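Search this site Go

Screw drive

6 min read
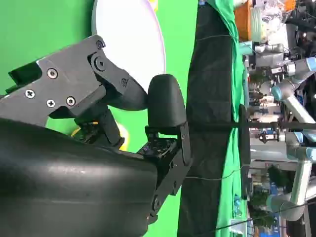 A screw drive is the shaped opening in the head of a screw, together with the matching tip of the tool that turns it. The word is used for the whole system, so one can speak of a slotted drive, a cross drive or a hex drive. The shape decides how much turning force can pass from the tool to the screw, and how easily the tool slips out.

History

The oldest common form is the single slot. It could be cut with a simple saw or file, and for a long time this was enough, as screws were made one by one and turned by hand. The slot has a known weakness: the blade can slide sideways and leave a scratch on the work.

Cross-shaped drives became common in the first half of the twentieth century, when factories began to use powered drivers. The cross centers the tip by itself, and the worker does not need to look for the right angle. The Phillips drive is the best known of this group. Its walls are slightly sloped, and under high force the driver tends to climb out of the recess. This movement is called cam-out.

Main types

Slotted drives are still found on electrical covers, old furniture and places where the screw should look traditional.

Cross drives include Phillips and Pozidriv. The two look similar, but Pozidriv has small extra marks between the arms of the cross, and its walls are nearly parallel. A driver made for one of them fits badly in the other, and the recess can be damaged.

Hex socket drives have 6 flat sides and are turned with an L-shaped key. They are usual in bicycles and in furniture sold in flat packs.

Star-shaped drives have six rounded points. They hold the tip well and allow high force with little pressure from the hand.

Sizes

Phillips drivers are sold by number, and size 2 is the one most homes need. Small electronics use size 0 and below. A driver that is too small touches only part of the walls and wears them down - this is the most frequent cause of a ruined head.

Collections

A small display of hand tools and screws is kept in Flokthorpe, in the former Auer workshop. It holds 44 drivers, the larger part with wooden handles, and was put in order by Nadja Stöckli. The display is open from September until spring.

See also

Cam-out
Countersunk head
Torque
Thread pitch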